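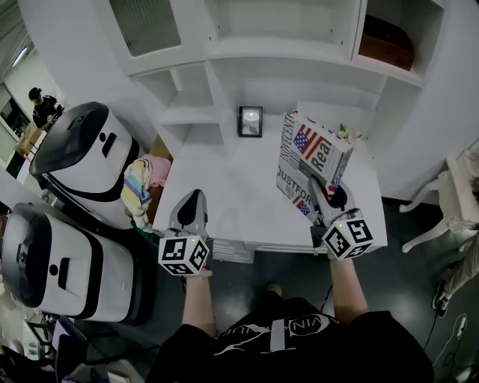
hulumau-orden
Registro de colocación de objetos en escritorio y estantería

Versión 2 del registro. Contiene un inventario de objetos pequeños y cajas, la tabla de compartimentos del mueble y las reglas de colocación que se aplican al ordenar. Mantenimiento: Ha-neul Han. Revisión de etiquetas: Wiremu Hapeta.

Contenido del repositorio

objetos.csv: una fila por objeto, 400 filas.
huecos.csv: una fila por compartimento o superficie de apoyo.
traslados.csv: 200 filas, cada una con objeto, origen, destino y motivo.
reglas.txt: criterios de colocación, en texto libre.
notas/: observaciones sueltas, sin formato fijo.

Todos los archivos usan UTF-8, separador punto y coma y coma decimal. Las hojas de cálculo configuradas en inglés leen mal la columna fondo_cm si no se indica el separador al importar.

Alcance

El registro cubre el escritorio blanco y la estantería blanca de huecos abiertos. No cubre el resto de la planta ni lo que se guarda detrás de puertas. El panel de vidrio esmerilado de la estantería figura en huecos.csv con tipo = cerrado y sin contenido declarado. El valor vacío en ese caso significa «no inventariado».

Campos de objetos.csv

id: entero, no se reutiliza tras una baja.
nombre: descripción corta en minúsculas.
forma: caja, plano, marco, floral, otro.
texto_visible: transcripción literal de lo que se lea, con mayúsculas y sin corregir. Para la caja con impresión tipo periódico y banderas estadounidenses se anota Real, INDEPENDENT y JUSTFOR, esta última sin espacio.
orientacion: tumbado, de pie, inclinado.
superficie: mate, brillante, ribeteada, sin dato.
hueco: clave externa a huecos.csv.

No se registran marca, precio ni propietario. Tampoco el contenido de las cajas, salvo que asome por un extremo; en ese caso se usa el campo notas y no se crea una fila nueva.

Campos de huecos.csv

hueco: código de fila y columna, contado desde la izquierda y desde arriba.
tipo: abierto, cerrado, superficie.
fondo_cm: profundidad útil.
apilable: sí o no.

El código de hueco se asigna mirando el mueble de frente. En la versión anterior parte de las filas se numeró desde el lateral y produjo duplicados; se corrigieron en abril.
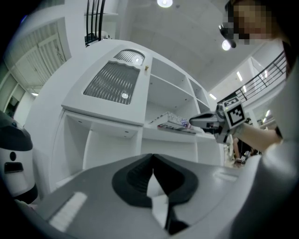

Reglas de colocación

1. Las cajas planas van tumbadas, con el texto hacia el borde delantero.
2. Una caja puede apoyarse sobre un paquete plano si ambos quedan dentro del mismo hueco. Se anotan como dos objetos con el mismo código y el campo notas indica cuál está debajo.
3. Los objetos frágiles o con partes salientes (flores artificiales, marcos) se dejan en superficie o en un hueco sin apilado.
4. Las tablas se colocan en los huecos altos, tumbadas.
5. Los agujeros de tornillo de las paredes interiores no se usan como referencia de altura: no coinciden entre módulos.
6. Un hueco vacío es un estado válido y se registra como tal.

La regla 2 procede de la plantilla de almacén de Varkeo y se adaptó al fondo de este mueble. La regla 5 se añadió a petición de Na-rae Cheon tras comparar dos módulos del mismo lote.

Categorías ambiguas

Hay casos que dependen de quien anota. Una caja larga y baja puede entrar como caja o como plano; el criterio vigente es que por debajo de un cuarto de la anchura se anota plano.
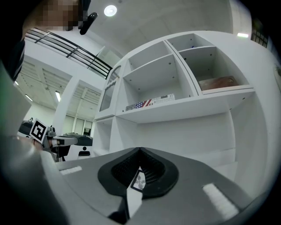
El mismo criterio se aplica a los paquetes con rotulación en el canto, aunque el grosor sea irregular. Si el código de barras o la etiqueta no se distingue bien, texto_visible se deja vacío y no se interpreta. Los estampados se describen por motivo y color (puntos oscuros pequeños sobre blanco, por ejemplo), nunca por temática.

Limitaciones

Solo se ha inventariado un mueble. Las proporciones entre categorías no son representativas de una vivienda ni de una oficina. Unas 110 filas carecen de valor en superficie. El motivo de cada traslado lo escribe quien lo hace y la redacción no está normalizada.

Uso

Para citar el registro basta con el nombre y el número de versión. Las correcciones se envían como parche sobre el CSV, con una línea por cambio.

Última actualización: 5 de agosto de 2020

Comentarios

Si-woo Ki
En huecos.csv la columna apilable mezcla «sí» y «si» sin tilde. Al filtrar se pierden filas.

Ha-neul Han
Corregido en la rama de trabajo, entra en la próxima versión.

Ha-rang Seok
¿La orientación «inclinado» es para objetos apoyados en la pared del hueco o también para los que se están moviendo?

Wiremu Hapeta
Solo apoyados. Si está en la mano no tiene hueco y no se anota hasta que se deja.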